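Cimico Home Forum > Tables and Dishes > Seasonal

Lavender plates with orange for fall - keep or return?

renata_nunez
I bought a set of the lavender Parel plates from Clillberg last month and I have until the end of October to return them. The set was 135 dollars with shipping. I wanted something I could leave out from September through Thanksgiving without buying a second set of "fall" dishes. My husband says the color belongs at an Easter brunch. The table is white and so are the walls, so the plates and whatever goes on them are the only color in the room.

First try was the little striped pumpkins from the farm stand. 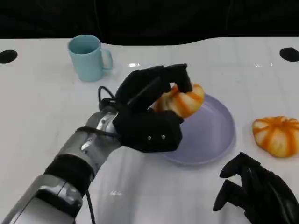

Striped pumpkin at the plate, second one to the right on the bare table

I like how bright the orange looks there. What I can't decide is whether each plate gets a pumpkin or whether they all go down the middle. Opinions welcome, including "return them."

d_vitale
Return them. Purple and orange is Halloween, and once November comes it will still look like Halloween. Get plain cream plates. You can use those all year and nobody has to vote on it.

Graciela Q.
I disagree with Dario. Halloween purple is dark, and it usually comes with black. This is a pastel. I had lilac napkins with squash on my table for years and never had a comment about witches.

On the pumpkins, I would put them down the middle. If there's one on every plate, each guest has to pick it up and find a spot for it before they can eat, and you end up with pumpkins next to the water glasses.

renata_nunez
Good point about moving them. Here is a closer look at the color, because a couple of people messaged to ask how strong the purple is.

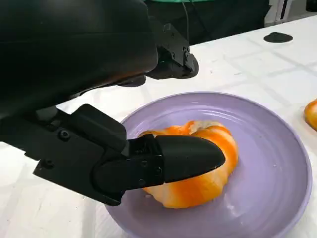

Orange and cream on the lavender, close up

soledad.h
The cream is what makes it work for me. If it was solid orange on that plate I'd side with Dario. With the pale bands in between, the eye gets a rest. Look for other things with both colors in them, maybe napkins in cream with an orange edge. I'd skip burgundy completely.

d_vitale
I'll give you that the cream helps. I still think food is going to look strange on it. A table can look nice until you put gravy on a purple plate. Has anybody eaten off these?

renata_nunez
Not gravy, no. I did get bread out next.

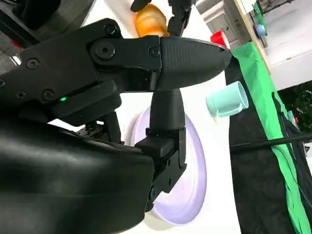
Bread is most of what will go on these plates, to be fair. For Thanksgiving itself we eat off my grandmother's dishes, and the Parel set would be for soup-and-rolls nights and for when my sister's family comes by. I wanted a brown crust near them and not only bright orange. The roll back there has a nice golden shine, and from that side the plate is so pale that it is nearly white with a little lavender in it. Next to toasted colors I don't think it looks like Easter at all. My husband came partway around on this one.

Valentina Aravena
The color change depending on the angle is worth thinking about. I have the same set in the green and it does that too. In the morning you would call it green, and under the ceiling light at 7 p.m. it's close to white. Before you decide, look at them at the hour you really eat dinner.

Graciela Q.
Agree with Valentina. Also the bulbs. We changed ours to warm ones and a gray tablecloth I'd had since 2000 turned a sort of tan.

soledad.h
Renata, what are you doing for the rest of the table? Runner? I'd leave the white top bare, personally.

renata_nunez
No runner. My current plan, copied off the pad on the fridge:

1. Stand one plate up on edge at the end of the table as a backdrop, with something orange in front of it. I tried it this afternoon. The rings in the plate show up better that way than when it's lying flat.

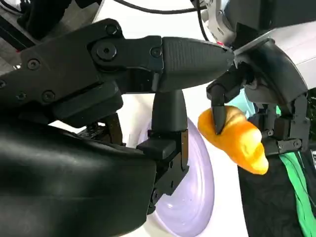 2. Striped pumpkins down the middle, bunched a little closer at the center. No pumpkins on the plates (thank you Graciela).

3. Rolls in a basket with a cream cloth, toward the kitchen end so I can refill it.

4. Cream napkins. I saw some at Troncoso but they were 11 dollars each and I am not paying that.

5. No candles until my nephew is older.

d_vitale
Number 1 is going to fall over as soon as somebody bumps the table. Use a plate stand.

renata_nunez
I have a wire one somewhere. I'll dig it out.

Valentina Aravena
Don't buy the Troncoso napkins, I have them and they shed. Cut up a cotton tablecloth from the thrift store and hem it. Took me one evening.

d_vitale
For the record I would still return them.

renata_nunez
Noted. I looked at them at dinnertime like Valentina said and they stayed lavender, only softer. Keeping them. Does anyone know if the small striped pumpkins last until Thanksgiving indoors, or should I get a second batch in November?

Graciela Q.
Mine last if I keep them away from the heater. Wipe them down first and check the bottoms for soft spots every week or so.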